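Talks > Animation evenings > Speaker notes

Listening to Likska: notes for the Wednesday talk

Reading time: 6 minutes

We use cookies to remember your settings. Carry on reading if you're happy with that, or change them in the menu.

These are the notes I spoke from, tidied up a bit for the people who asked. Where it says CLIP, you'll have to imagine it, sorry, or come to the next one.

START. Don't say hello yet. Play the bear walking downstairs with the sound off. Let it run to the bottom step. Then play it again with the sound on and wait for the laugh.

It came! It always does. Same drawings, same timing, and the first time through the room is politely quiet. Then you hear the bassoon go down with him, one note per stair, and a missing note where the missing stair is, and everybody's gone. I could do the whole talk on that one missing note.

Hello, welcome, fire exits, who I am. Thank Marleny Ayala for the projector and for finding the good speakers.

What we're talking about: the Likska cartoons, and the music in them in particular. Likska was a little studio above a dairy in Skasitz. They made 26 shorts, all with the same bear, Bogale, and all of them scored by the same composer, Efa Gronow. Ask who's seen one. (Five or six hands. Better than last time.) Ask who can hum the tune. (More hands! People know the tune and have no idea where it's from. Enjoy this moment.)

First point, and go slowly over it. In most cartoons of that kind the pictures came first and the composer got a finished reel and a deadline. At Likska they did it backwards. Gronow wrote a piano sketch from the story drawings, played it to the animators in the kitchen, and they timed the action to what they'd heard. So when Bogale stops to think, he's stopping because there's a rest in the bar. Once you know that you can't un-know it. You start seeing bar lines in his shoulders.

CLIP: the market chase. Count along with it, out loud, one two three four. He turns his head on every fourth beat until the goose turns up, and then it goes into five and he can't keep up. That's the joke. The goose is in a different time signature from the bear! I laughed so much when I worked this out that I had to go and walk round the garden.

Second point, the band. Six players. I want to keep coming back to this, as it sounds far bigger. Violin, clarinet, bassoon, trumpet, piano, and one percussionist who must have had a dreadful time of it. Gronow couldn't afford strings, so whenever there's a "big" moment the piano holds down a low chord with the pedal and the violin goes as high as it can, and your ear fills in the middle. Play the sunrise from "Bogale and the Lighthouse". Ask how many violins they think they can hear. Somebody said twelve.

Remember to mention the trumpet's mute was a sugar bowl lid. It's written on the part. "With lid."

Third point, the cue sheets. This is the part I've been saving up. When the studio shut, the drawings went one way and the music went another, and for years we only had what was on the soundtracks. Then Wondimu Endale got in touch with the club to say there was a trunk, and in the trunk there were 468 pages in Gronow's handwriting. I've now been through all of them twice, the second time with a cup of tea. They're scruffy and full of crossings out and I love them more than I can say. There are jokes in the margins. There's a shopping list. There's a page where the same two bars have been written out again and again with tiny changes, and if you go to the film and find the place, it's Bogale blinking. All that work for a blink.

Hold up the copy of the blink page. Pass it round if the room's small enough.
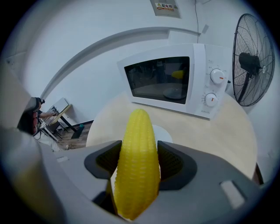 Letay Weldu put her hand up here and said she'd always found the blink too slow, that it held up the story, and that if you cut it the ending of that short would be twice as strong. I've been thinking about it ever since. I disagree, I think, but I went home and tried it with a rough edit and she's right that the last gag lands harder. What you lose is the bit where you worry about him. So now I play both versions and let people fight it out, and it's become the liveliest ten minutes of the evening.

Fourth point, Droven. Need to be careful with time here, I always run over.

Droven is the wolf. He only turns up in the later shorts and he never has a tune. Everybody else in the series has one: Bogale has the bassoon, the goose has that awful honking trumpet, even the postman gets four bars on the clarinet. When Droven walks on, the music simply drops out and you get the percussionist with a pair of soft brushes. Swish, swish. In the trunk there are sketches for a proper Droven theme and it's gorgeous, slow and low and a bit sad. It was never recorded. At the bottom of the last sketch Gronow wrote "no, leave him alone", and I go back and forth on what that means. Leave the wolf without music? Or stop fiddling with him, go to bed? Either would suit.

Play the sketch on the piano. (Sosina Woldemariam played it for us, beautifully, and took it slower than I ever have. I'm going to ask her to do it every time.)

Give it a moment afterwards. Don't talk over the end like you did in April.

Then straight into CLIP: Droven at the window. Brushes only. After hearing the tune, people sit completely still for this one. You can nearly hear the theme under it anyway.

Fifth point, if there's time: what happened to the sound on the copies going about online. Somebody at some point replaced the music on a good few of them with library tracks, cheery ukulele stuff, and the bear's feet come down all over the place. If you watched one of these as a child and thought it was a bit rubbish, that might well be why! Show ten seconds and no more. It's painful. The ones with the right music have a scratchy pop over the title card, just before the bassoon comes in, so listen out for the pop.

There was time, just about. I cut the bit about the opening titles to fit it in.

Questions. The ones I got, so I'm ready for them next time:

Did Gronow write for anything else? Songs for a local theatre, a school anthem, and a march for the Skasitz rowing club. I've only heard the march. It has the missing stair in it.

Can we see the cue sheets? Scans are being made. Wondimu is doing the scanning himself at the kitchen table and has got as far as page 300, so please be nice to him. They'll go up in batches.

Is the bassoon on the soundtrack out of tune or is it the film? Bit of both. The film's shrunk slightly, so everything is a touch sharp, and then the bassoon is flat on top of that, and between them it comes out just about right. Best question of the night.

Which one should I show my kids first? "Bogale Gets a Letter". Short, silly, no wolf. Turn the lights down and the sound up.

For myself, next time: bring the long cable. Start the market chase clip a few seconds earlier so people catch the goose in the basket. Learn the Droven sketch properly, in case Sosina can't make it. Put the blink argument before the break, people were still going at it on the stairs.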